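Student Manipulation Project Moves to Two-Arm Tasks

September 1, 2023

The Hedo student robotics group at Rutherford has begun its fall project, a set of two-arm handling tasks built around ordinary kitchen items. The class has 13 students this term and runs in the Zomeck lab on weekday afternoons.

Work started in April with single-arm pick and place. The fall syllabus adds a second arm on a shared rail, which brings in timing and collision limits that the spring group did not have to handle. Students drive both arms by hand first - autonomous runs come later in the term.

The current task is moving an egg in or out of a steel pot without either gripper striking the rim. Each attempt is logged with joint positions and wrist camera video.

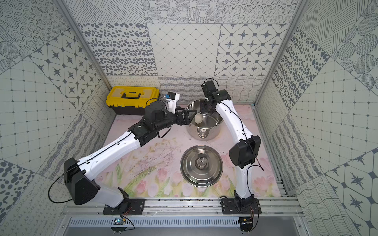
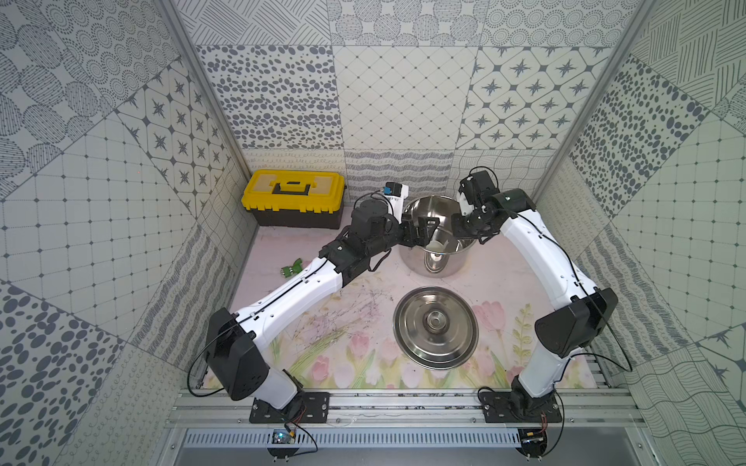

Both arms at work over the steel pot in the Zomeck lab workcell.

The task list holds 26 entries, graded by the number of contacts required. The target is 3,000 logged attempts by the end of the term, split evenly between shifts. Failed attempts are kept and labeled, and count toward the total.

Control software is based on Siltoter, the scheduling package written by an earlier class. It was updated over the summer to lock out any motion that would bring the two elbows into the same space. The update closed 69 open issues. Gripper force limits are still set by hand before each shift - an automatic setting is planned but has no release date.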